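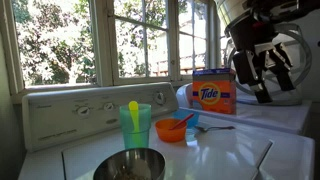
Call for participants – gripper fault study, Stindby arm program

Bimura is looking for operators to help trace a fault in the Stindby tabletop arm. In August the gripper began closing late on thin-walled cups and bowls. In 2 cases it kept squeezing after a stop command. No injuries were reported. Work at full speed is suspended until the cause is known.

Participants will drive the arm by remote control through pick-and-place runs with plastic and steel tableware, log every late closing, and test the revised stop circuit. Sessions last 40 minutes. Prior operating hours are useful but not required. You must be able to reach the stop button without leaving your seat.
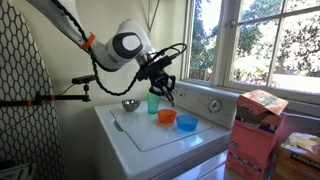 Thorlacius, on last month's call, asked whether the late closing could be a cable fault, and wanted the wrist connector swapped before anyone sat down. The connector will be replaced – and the old one kept for testing.

Apply to the Bimura test desk by Thu 29 October.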